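Instrument ties, second pass

July 10, 2018

I said in the last post that I would write up the knot separately, and then didn't. Most of what follows comes from my notebook, with the parts that only concern my own filing left out.

The knot is the ordinary one: a double throw, then a single in the opposite direction, then a single back the other way. On paper it takes one line. In the bench notes it has taken me three pages, nearly all of them concerned with the length of the tail and where the wrap is made.

Tail length first. Chun-hung Kwok taught me to leave the tail short, and I resisted this for most of the spring. A long tail feels safer. In practice the holding jaws have to travel the full length of the tail to clear it from the loop, and with a restricted view that travel is where things go wrong. The tail half clears, the throw is pulled down on a bight, and you have a slip loop that looks like a knot until it is loaded. My current rule is to stop pulling the thread through while the tail can still be seen whole, without moving the view. If I have to look for the end, it is too long. If it springs back toward the hole when released, it is too short, and I accept the lost stitch.

The wrap. There are two ways to do it: move the wrapping instrument around the thread, or move the thread around the instrument. I was taught the first and mostly do the second. The instrument that receives the loops stays nearly still, tip angled down toward the tissue, and the grasper carries the thread around it. The loops should lie next to each other near the tip. If they ride up over the joint they snag on whatever sticks out there – pin ends, screw threads, any edge that isn't flush. It pays to look at the hardware before starting and know which side has the projections.

Tension during the wrap wants to be low but present. With none, the coils open and drop off the end. With too much, they bite down and will not slide when the tail is pulled through, and then the natural reaction is to pull harder, which loads the stitch and tears the hole. Thin, wet material does not forgive that. I had been blaming the thread for this (a reel of Hornamitz braided black, which I still think is rougher than it needs to be) but the same fault appeared with the Nikzad monofilament, so the fault is in my left hand.

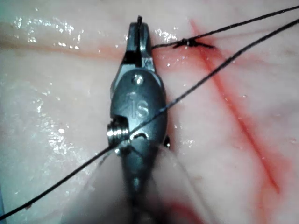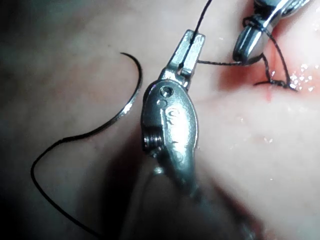 Jaws over pale tissue, with thread in both. The second has the black coils around the instrument at upper right.

On grip. The thread should be held between the flats of the jaws and as close to the tips as is secure. Held deeper, it leaves at an angle that changes every time the wrist turns, and the loop changes size with it. Repeatedly gripping the same point flattens a braid and nicks a monofilament, so I now regrip a little further along between throws and keep the working grip off any section that will end up inside the knot. The tail can be handled as roughly as you like. It gets cut off.

Laying the throws flat. The first throw goes down with the hands crossing or not crossing according to which side the tail started on, and the second does the opposite. I lose track of this more than I would like. The fix was to say the side out loud. It sounds silly in a quiet room but the number of granny knots has dropped. To check a finished knot, loosen it slightly and look at how the strands leave: in a square knot both strands on a side exit together, over or under. In a granny one goes over and its partner goes under.

A note on the surface. Keep it moist. As it dries the thread drags, the loops stay where they are put, and you learn a version of the knot that does not exist anywhere else. I spray between sets. Then I blot the strands once, lightly, as a soaked strand sticks flat and is difficult to pick up without picking up what is under it.

Practice schedule, for those who asked: sets of 20 knots, then a rest of at least ten minutes, two sets a day at most. I keep every knot from the first set and cut them open under the magnifier. The second set I throw away. Beyond that the quality drops and I am only rehearsing the errors.

Open items:

Left-hand wraps. Much slower than right, and the coils are uneven.

Third throw. I tend to hurry it, and it sits slightly proud of the other two.

Thread. The Sostetti reel has been ordered through the shop in Skestavau and is expected in August. It is a finer braid. I will repeat the same sets with it before changing anything else, and post the slip results next to the ones for the Hornamitz.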